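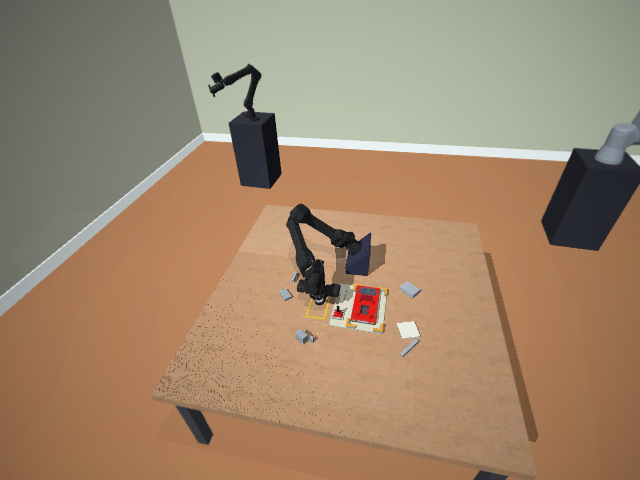
Cellovley is the simulated version of our board assembly cell, and this file covers how the scene is set up, checked and put right when it drifts. The cell has three arms on separate bases, and only the one over the table has work to do in the current task set. The off-white board lies flat on the wood with the red component lengthwise on it and an orange-yellow bracket at each of the four corners around the component. The thin yellow outline to the left of the board is a zone marker drawn on the tabletop. It has no collision geometry and should not be given any.

Contents

The release holds 3,327 episodes, rendered from saved joint states. Each episode folder has a state log, a colour render and a copy of the scene file used to produce it. Episodes that failed the start-up check are kept in a separate folder called rejects and are not part of the count.

Scene setup

1. Load the Drorik scene file before the arm controllers. Loading in the other order leaves the bases at the world origin.
2. Confirm that the red component is seated on the board and inside the brackets. The brackets are visual only and will not hold it in place.
3. Scatter the small grey parts with the seed stored in the episode header. Parts may land on either side of the board. A part that comes to rest on the board counts as a failed start.
4. Park the idle arms clear of the table. Park poses are stored per arm, so do not copy one to another.
5. Run the settle phase for 300 steps with the working arm held still, then begin logging.

Routine checks

Contact parameters are the usual source of trouble. After any change to the solver, step the scene with no commands and look at the grey parts. If a block creeps across the table, friction has fallen back to the engine default and the Mulder material file needs to be reloaded. If the board itself creeps, check its mass first – an early export had it in grams.

Joint zero offsets for the working arm are checked every 4,000 episodes on the render server, or after a controller update, whichever comes first. Move to the zero pose and compare each joint reading with the reference table in the Predach folder. An offset greater than 5 milliradians on any joint means the calibration file is stale. Replace the file; do not edit the values by hand.

Known faults

– The tabletop texture tiles in visible blocks at low render quality. State data are unaffected.
– Shadows shift slightly between driver versions. Do not mix drivers within a training split.
– Resetting an episode during a grasp can leave the contact constraint active. The part then follows the arm into the next episode. Clear all constraints before calling reset.

Changes

Tuesday, February 25, 2020: park poses revised, board mass corrected, reset order documented. Episodes rendered with the old board mass have been removed. The next release is planned for March and will add force readings at the wrist.

Licence

Internal and research use. Cite the release by its scene file version.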